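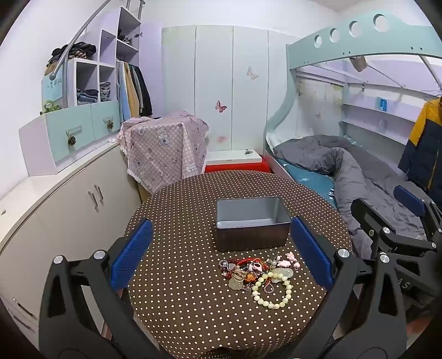

Kleinteile in die Dose, Zwischenstand

Fr, 5. Juni

Im letzten Beitrag ging es um die Kalibrierung der Greifweite. Die ist jetzt abgehakt, mit einer Einschränkung, zu der ich weiter unten komme. Seit zwei Wochen nehmen wir in der Projektgruppe Fetari Demonstrationen für die zweite Aufgabe auf: Schmuck und Kleinkram vom Tisch in eine offene Metalldose räumen, beidhändig, mit zwei Handgreifern. Ziel sind 200 verwertbare Episoden bis zum Ende des Semesters. Im Oktober soll die daraus trainierte Policy auf den beiden Armen im Labor in Drokitz laufen. Die Arme selbst brauchen wir bis dahin kaum, und das war der Hauptgrund, die Daten mit Handgeräten aufzunehmen. Laborzeit ist knapp, und in einem Schlafzimmer kann man auch abends um neun noch arbeiten.

Zur Aufgabe

Die erste Aufgabe waren Bauklötze. Starre Körper, ebene Flächen, gleiche Kantenlängen. Damit haben wir die Pipeline getestet, gelernt haben wir über das Greifen wenig. Für die zweite Aufgabe wollten wir Objekte, die sich gegenseitig behindern. Ein Armband aus blassen gelbgrünen Perlen, durchscheinende grünliche Anhänger, ein Stück rote Kordel, ein paar rosa Figürchen, dazu Perlen in Grau und Dunkelrot. Alles auf einem Haufen, direkt vor der Dose. Der Haufen wird vor jeder Episode neu geworfen. Wir hatten anfangs versucht, die Teile nach einer Liste zu platzieren, das kostete aber mehr Zeit als die Aufnahme selbst und führte zu Anordnungen, die ordentlicher waren, als sie sein sollten.

Die Regeln für eine Episode sind kurz gehalten. Start mit leerer Dose und beiden Greifern geöffnet über dem Tisch. Teile einzeln oder in zusammenhängenden Gruppen greifen, in die Dose legen, nicht werfen. Ein heruntergefallenes Teil auf der Tischdecke darf erneut gegriffen werden, eines auf dem Fußboden beendet die Episode. Die Obergrenze liegt bei 60 Sekunden. Was länger dauert, wird gespeichert, aber als Überlänge markiert und vorerst nicht ins Training genommen.

Die Greifer

Beide Geräte sind Eigenbau nach der dritten Revision unserer Konstruktion. Schwarzes Gestänge mit dreieckigen Aussparungen, blaue geriffelte Pads an den Fingern. Die Pads der zweiten Revision waren glatt und etwas härter. Auf Bauklötzen fiel das nicht auf, auf runden Perlen sofort: Das Armband drehte sich beim Schließen aus dem Griff und sprang seitlich weg. Mit der Riffelung verhakt sich die Perlenreihe zwischen den Rippen und bleibt sitzen. Der Nachteil zeigt sich beim Loslassen. Die Kordel bleibt gern an einer Rippe hängen und kommt mit der nächsten Bewegung wieder aus der Dose heraus. Wir haben dafür keine konstruktive Lösung. Zurzeit öffnet man den Greifer knapp über dem Dosenboden ganz und wartet kurz, bevor man hochfährt. In den Daten sieht das wie ein Zögern aus. Ob die Policy dieses Zögern an der richtigen Stelle lernt oder überall, wissen wir nach dem ersten Training.

Die Drehpunkte sitzen auf Metallstiften. In der ersten Charge waren die Bohrungen zu weit, die Finger hatten an der Spitze ein deutlich fühlbares Spiel. Seit wir die Bohrungen untermaßig drucken und anschließend aufreiben, ist das Spiel weg. Die Stifte kommen von Rajput, wie auch die Lager für den Schlitten. Wer nachbauen will: Die Lager bitte vor dem Einbau entfetten, sonst sammelt sich im Schlitten nach einigen Stunden Abrieb, und die Schließbewegung wird ruckelig.

Aufgezeichnet wird mit 60 Bildern pro Sekunde, die Policy bekommt davon später 10. Die höhere Rate brauchen wir ausschließlich für die Lageschätzung. Bei schnellen Drehungen des Handgelenks verliert sie sonst die Merkmale.

Raum und Merkmale

Über die Lageschätzung hatte ich mir im Vorfeld die meisten Sorgen gemacht. Der Seminarraum, in dem wir die Bauklötze aufgenommen haben, ist dafür ein schlechter Ort: weiße Wände, weiße Tische, ein Fenster, das je nach Tageszeit die halbe Belichtung bestimmt. Dort sind uns so viele Trajektorien abgerissen, dass wir zeitweise gedruckte Marker auf den Tisch geklebt haben. Im Kinderzimmer mit Etagenbett, offenem Regal voller Kleidung und Aufklebern auf den Schranktüren gibt es das Problem nicht. Die Umgebung ist unregelmäßig genug, und zwar in verschiedenen Entfernungen.

Die Tischdecke ist ein Sonderfall. Dunkelbraun mit cremeweißen Punkten in Reihen, also viel Kontrast, aber periodisch. Ich hatte erwartet, dass die Zuordnung um einen Punktabstand verrutscht, sobald die Kamera nah über dem Tisch ist und vom Raum wenig sieht. Das kommt vor, allerdings selten und fast immer beim Absenken in die Dose. Dimine, unsere Auswertesoftware, verwirft solche Sprünge inzwischen selbständig: Wenn die geschätzte Position zwischen zwei Bildern weiter springt, als eine Hand sich in der Zeit bewegen kann, wird das Segment markiert. Der Schwellwert ist von Hand gesetzt und vermutlich zu streng. Eine glatte Decke liegt bereit, falls die Quote schlechter wird. Wir würden sie ungern wechseln, weil der Punktabstand nebenbei eine brauchbare Maßstabskontrolle liefert.

Wichtig ist außerdem, dass die Decke nicht verrutscht. Sie ist am Tischrand von unten mit Klebeband fixiert. Bewegt sie sich während einer Episode, bewegt sich ein großer Teil der nahen Merkmale mit, und die Schätzung zieht die Kamera in die Gegenrichtung. Diesen Fehler erkennt Dimine nicht zuverlässig, die Bewegung ist ja stetig. Man muss ihn beim Aufnehmen bemerken.

Die Dose

Das unangenehmste Objekt im Aufbau ist die Dose. Innen glatt und silbergrau, außen spiegelt die Vorderwand die Farbe der Decke. Für die Lageschätzung ist das harmlos, die Fläche ist klein. Für die Policy ist es möglicherweise ein Problem, denn die Spiegelung ändert sich mit dem Blickwinkel, und der Rand ist dünn. In einer frühen Testauswertung mit wenigen Episoden lag der vorhergesagte Ablagepunkt mehrfach auf der Vorderkante statt dahinter. Das kann an der geringen Datenmenge liegen. Wir variieren seitdem die Position der Dose stärker, auch die Drehung, und lassen sie nur noch in der Hälfte der Episoden parallel zur Blickrichtung stehen.

Der Vorschlag, sie matt zu lackieren, wurde in der Gruppe diskutiert und abgelehnt. Im Labor steht dieselbe Dose, und dort soll sie bleiben, wie sie ist.

Noch ein Punkt zum Rand: Beim beidhändigen Arbeiten hält oft eine Seite die Dose fest, während die andere ablegt. Das war in der Aufgabenbeschreibung nicht vorgesehen, hat sich aber bei allen eingeschlichen, die aufnehmen. Die Dose ist leicht und rutscht auf dem Stoff, wenn man die Wand berührt. Wir haben uns entschieden, das Festhalten zuzulassen und im Protokoll zu vermerken. Gemischte Strategien im Datensatz sind unschön, eine wegrutschende Dose ist schlimmer.

Stand der Daten

Von der ersten Serie mussten wir 22 Episoden verwerfen. Die Ursachen verteilen sich ungleich. Der größte Teil geht auf den Zeitversatz zwischen linkem und rechtem Gerät zurück. Beide schreiben auf eigene Karten und werden über ein gemeinsames Startsignal abgeglichen. Am zweiten Abend hatte ein Gerät nach dem Akkuwechsel die Uhr zurückgesetzt, bemerkt haben wir es erst beim Einlesen. Seitdem wird nach jedem Akkuwechsel neu synchronisiert und das Ergebnis ins Protokoll geschrieben. Der Rest sind Teile auf dem Boden und zwei Episoden, in denen die Decke verrutscht ist.

Die Einschränkung bei der Greifweite: Die Kalibrierung stimmt für den offenen und den geschlossenen Zustand, dazwischen ist sie linear interpoliert. Das Gestänge ist aber nicht linear. Bei den Bauklötzen fiel der Fehler kleiner aus als die Nachgiebigkeit der Pads. Bei einem Anhänger, der flach auf dem Stoff liegt, zählt er. Ich habe eine Tabelle mit 10 Stützstellen pro Gerät aufgenommen, die Umrechnung in Dimine ist geschrieben und muss noch gegen die alten Aufnahmen geprüft werden. Die Rohwerte sind gespeichert, es geht also nichts verloren, wenn sich die Kurve noch ändert.

Offen

Die flachen Anhänger bleiben schwierig. Mit den Pads bekommt man sie nur, wenn man den Stoff leicht eindrückt und sie dabei aufstellt, oder wenn man sie gegen die Dose schiebt. Beides funktioniert von Hand nach etwas Übung gut. Ob ein Arm mit begrenzter Kraftregelung den Stoff ebenso eindrücken sollte, ist eine andere Frage, und ich würde sie gern klären, bevor wir sehr viele Episoden davon haben. Ein Versuch mit einem der Arme ist für die kommende Woche angemeldet, zunächst ohne Policy, nur mit abgespielten Trajektorien und einem Stück derselben Decke auf dem Labortisch.

Die Umrechnungstabelle und die geänderten Bohrmaße für die Drehpunkte lade ich hoch, sobald die Prüfung gegen die alten Aufnahmen durch ist. Die STL-Dateien der dritten Revision liegen bereits im Projektordner, dort bitte nur die Variante mit geriffelten Pads verwenden.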